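31 May 2023
Enikő Illés

Hello Florian, hello all,

thank you for the long answer. I put your message below in parts, so that others can follow.

> Enikő, for the play kitchen in the Dratstead room I would not
> buy anything new before October. What do you have already? In
> our group the children lost interest in the food pieces when
> there were too many of them on the table at the same time.

We have quite a lot already. Jolán Bodnár gave us a bag of toy food when her children got too big for it, and the rest we found in the cupboard in Galis. I did not want to put out everything, so I started with the white blocks. They are plain small rectangles, no print on them, and the children can decide what they are. Last week they were tofu, then soap, then tofu again. I wanted to see how they look on a light surface, next to the colorful things.
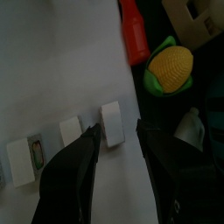
White blocks in a slanting row, colorful toys on the dark side.

You see my problem, I think. White on white is calm for the eyes of an adult, but our smallest ones look first to the bright colors and they go there. Rozália says this is fine and I should leave them alone. She is maybe right - she has worked with this age much longer than me.

> About the sorting: we keep one basket for vegetables, one for
> dishes, and the "free" pieces without meaning go on a board or
> a tray. The board is important. It says to the child: here is
> the place where you prepare.
> Florian Arnaud

This advice I like very much, and I tried it the same day. I used the toy cutting board from the Grurkia box, because it has a slot for the hand and a child can carry it alone. Before this we had a paper mat, and it was always on the floor. 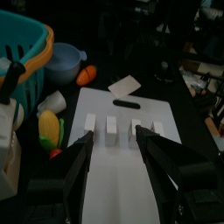 The vegetables are still not in their own basket. I have only one that is the right size, the teal one with the orange rim, and at the moment it gets everything at the end of the morning: cups, corn, carrot. Nahom Gebreyes offered a second basket from his group, but it is deep and the children must put the whole arm inside to find something. So I would prefer a low one. If somebody on the list has a low basket that is not used, please write to me, I can come to get it.

Two questions more for Florian:

1. Do you leave the blocks standing on the board when the children come in, or do they take them from a box by themselves? I set them in a row, and I have the feeling that the row invites them to push it over. Which is also a game, but it is not cooking.

2. Do you wash the pieces with the dishes, or separately? The Dudás brush that we have is too hard, I think, for painted pieces.

For the shelf I have 2000 left from the spring money and I would like to keep it for a real low shelf, with open sides. The one I asked for costs 1039 and the delivery is 354 more, so it is possible, but I will measure the wall a second time before I order.

I will write again when the group has used the board for some weeks.

With kind greetings,
Enikő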